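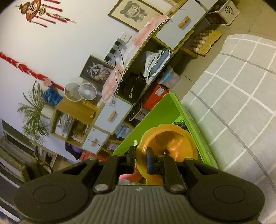
Why collect examples in homes instead of in a lab?

A policy trained on one clean table tends to fail on the next table, and a home supplies backgrounds and lighting that we would not think to set up ourselves.

3.2 Collection Procedure

The Hurach set was recorded with hand-held grippers, so the person doing the task moves the jaws directly and no robot arm is needed on site. Each recording covers one short task with small household items and toys. Most tasks involve a storage bin: an item is put in, taken out, or moved from one side to the other. Operators were told to work at a normal pace and to keep going after a missed grasp. Missed grasps stay in the data with a flag — we found them useful when training the recovery behavior described in Section 5.
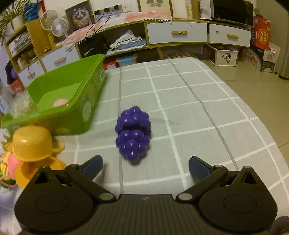
Items were changed after every 14 recordings. The operator picked the new layout freely, with one rule: the target had to be reachable without moving the table. We tried fixed layouts in the Komberg pilot and dropped them, as the learned policy began to rely on where things sat on the cloth.

A session ran for 4 hours, with breaks. The full set holds 1000 recordings, and 277 of these carry at least one missed-grasp flag. Labels were added afterward in Wundenon, our in-house review tool, by a person who had not taken part in the session.

Figure 3. A pink pig toy held between the blue pads of one gripper, with a second gripper at the right. Other toys lie on the grid-patterned cloth and in the green box.

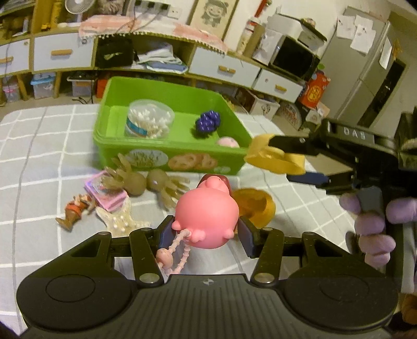
3.3 Filtering and Splits

Recordings with a blocked lens or a lost position track were removed before labeling. The rest were split by home, so that no room seen in training appears in the test set. The Yao baseline uses the same split.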